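Questions fréquentes : prêt et essai de pinces, Cedico

Vous êtes nombreux à nous écrire avant de réserver le banc à deux bras, et c'est très bien ainsi ! Rosalía Esteban et Dexter Park ont rassemblé ici les questions qui reviennent le plus souvent, avec des réponses aussi complètes que possible.

Sur quels objets compare-t-on les pinces ?

Pour cette série, des casques audio, avec leurs arceaux, leurs coussinets et surtout leurs câbles, qui mettent vite en évidence les défauts d'un réglage. Le casque bleu clair au câble vert est celui que nous proposons pour commencer.

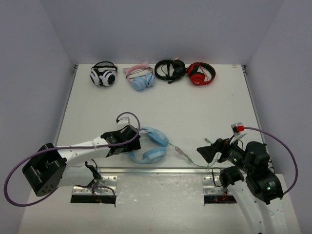
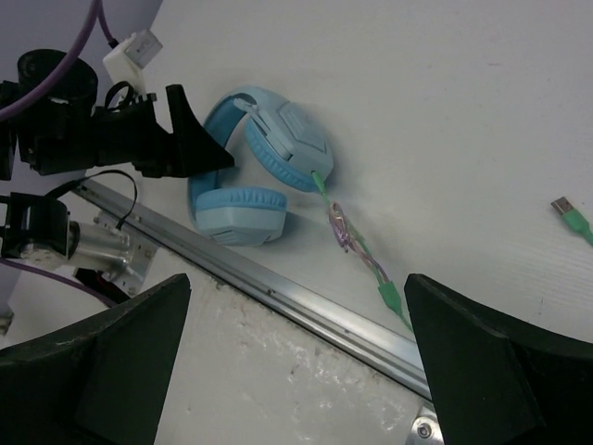 Puis-je venir avec mes propres doigts de pince ?

Bien sûr, et nous en serions ravis ! Envoyez-nous simplement les cotes de fixation 14 jours avant votre venue, le temps qu'Anselmo Chávez vérifie le montage (il répond toujours, mais parfois tard le soir).

Faut-il une caméra au poignet ou une caméra fixe ?

Les deux, si vous le pouvez. La vue fixe aide à coordonner les bras, la vue au poignet rend service dans les derniers centimètres, quand il faut passer un doigt près d'un arceau. Si votre contrôleur n'accepte qu'un flux, commencez par la vue fixe et gardez l'autre pour une seconde séance.

Combien d'essais prévoir par pince ?

Comptez environ 39 essais par modèle, c'est ce qui tient dans une demi-journée sans se presser, café compris.

Quelle différence entre les pinces Ciltska et Drenau ?

La Ciltska serre plus doucement et convient bien aux mousses ; la Drenau est plus vive, mais demande un peu de patience au calibrage. Essayez-les toutes les deux, vraiment.

À qui écrire pour réserver ?

À Morena Greco, de préférence avant juin, en précisant votre contrôleur et le nombre de participants (trois au maximum par séance).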